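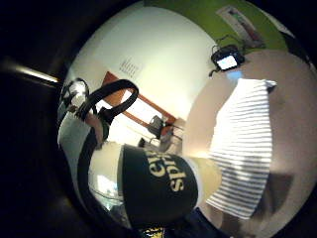 Sitzung 3: Der Besitztumseffekt und was davon übrig bleibt

Handout zur Übung »Urteilen und Entscheiden«, A. Dramani

Ausgangspunkt

Kaum ein Befund der Verhaltensökonomik wird so gern nacherzählt wie das Tassenexperiment. Die eine Hälfte eines Kurses bekommt eine Tasse geschenkt, die andere nicht. Dann fragt man die einen, für wie viel sie verkaufen würden, und die anderen, was sie zahlen würden. Die Verkaufspreise liegen im klassischen Fall deutlich über den Kaufpreisen. Die Lehrbuchdeutung: Besitz steigert den Wert, weil die Abgabe als Verlust erlebt wird.

Der Preisabstand selbst ist gut belegt. Bei der Deutung wäre ich vorsichtiger, als es die meisten Einführungen sind.

Einwände

1. Verfahren. Wer im Alltag verkauft, setzt hoch an, wer kauft, setzt niedrig an. Ob Versuchspersonen diese Gewohnheit im Labor ablegen, nur weil es in der Anleitung steht, darf man bezweifeln. Mit Übungsrunden und ausführlicher Erklärung des Auszahlungsmechanismus wurde der Abstand in manchen Studien kleiner, in anderen blieb er bestehen.

2. Erfahrung. Personen, die regelmäßig handeln, zeigen den Effekt teils schwächer. Unklar bleibt, ob sie etwas gelernt haben oder ob von vornherein andere Leute Händler werden.

3. Gegenstand. Bei Geld oder Wertmarken mit festem Einlösewert ist kaum ein Abstand zu erwarten. Die Tasse hat keinen Preis, den alle im Raum kennen. Vielleicht messen wir also vor allem Unsicherheit.

4. Verlustaversion als Erklärung. Häufig wird sie aus dem Preisabstand erschlossen und soll ihn anschließend erklären. Achten Sie beim Lesen darauf, ob sie irgendwo unabhängig gemessen wurde.

Zum Text von Obeidat

Die Stichprobe umfasst 584 Personen, ausgewertet wurden 500. Die Begründung für die Ausschlüsse steht in einer Fußnote und überzeugt mich nicht. Prüfen Sie, ob die Kriterien vor der Erhebung festgelegt waren. Der Anhang mit den Rohwerten fehlt in der gekürzten Fassung, bitte die lange verwenden.

Bis zur nächsten Sitzung

Obeidat, Abschnitte 2 und 4, lesen. Dazu eine Stellungnahme von höchstens 700 Wörtern: Welcher der vier Einwände trifft die Studie am stärksten, und welche Daten würden Sie davon abbringen? Reine Zusammenfassungen gebe ich zurück.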